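I own 28 mugs. I live alone with one other person, who owns eight more and regards hers as a separate collection under separate management. We have never had enough guests to need a third of them, and the guests we do have want wine.

I bring this up because I have been told, again, that I should declutter. It was said kindly, in January, which is the month when people say this sort of thing. My friend Shih-chieh Cheng had spent her holidays emptying her apartment and wanted me to know how light she felt. She looked fine. She then asked if she could borrow a roasting pan, a pair of scissors and a suitcase.

I lent her all three. I would like to make the case that her lightness was being carried by my hall closet.

Every tidy person I have known works this way. They live in a network of messy people and draw on it like a bank. The messy are the public library of extension cords. When the power goes out on Merberg Street, where I live, people don't go knocking at the place with the white couch and the single branch in a vase. They come to me, because I have candles, also the stubs of previous candles, and a radio my uncle left that runs on batteries I also have.

The advice industry sees this differently. I have read a fair amount of it (the books are in a pile, yes). The rule in most of them is that if you haven't used a thing in a year, it goes. A year! I have not used my fire extinguisher in a year. I haven't used my good coat much either, or my birth certificate, or the little key that bleeds the radiators. The year rule was written by somebody who had a store downstairs.

It also assumes that throwing a thing out costs nothing. Last spring I gave away a Jotberg folding table because it had done nothing but lean on a wall since we moved in. In the fall we had people over and needed a folding table. The new one cost 400 dollars, delivered, and it leans on the same wall. I now think of the wall as the expensive part.

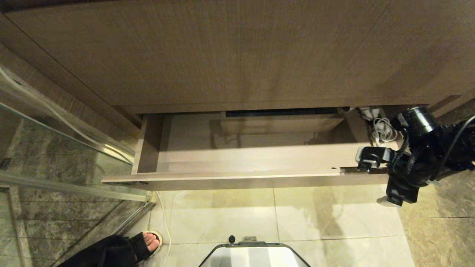
So should anyone ever clear out a drawer? When it won't close, sure, and before that it's a matter of taste.

I'm aware there is a limit, and I have met people on the far side of it. My old neighbor Wai-kit Chiang kept newspapers. He had almost 3000 of them when he moved, and the movers charged him by weight. He paid without complaint and told me he planned to read them. I don't think he will, but he is the only man I know who can settle an argument about what the weather was like on a given weekend, and I've seen him do it.

What bothers me is the moral tone. A full drawer used to mean you had stuff. Now it means you are avoiding something. I have been asked, by a person eating my crackers, what I was "holding on to." I was holding on to a fondue set. It was my mother's, it's missing two of its forks, and no grief is stored in it that I know of. It is mostly a way to melt cheese.

And there is the matter of who gets to own nothing. My grandparents saved string, and jars, and the paper from presents, ironed flat. They did this because they had once been short of string, jars and paper. You need to be pretty sure of next month's paycheck to throw out a working lamp for failing to spark joy, or whatever lamps are supposed to do this year. An empty shelf says you can buy it again. That's a nice thing to be able to say, but I wouldn't call it simple living.

The stores have noticed, of course. You can go to Zeder at the mall and buy bins to put your things in while you decide about them, then smaller bins that go in the bins. Chang, the hardware place near my office, has moved the actual hardware to the back and given the front windows to baskets. I went in for a hinge and was offered a lidded cube.

Shih-chieh still has the roasting pan. She says there's no point returning it with the holidays only eleven months off, and could she hang on to it at her place until then. I pointed out that this is called owning a roasting pan. She said no, it's different, it's mine. The suitcase came back with a bag of her sweaters in it, which she'd like me to keep until she's sure.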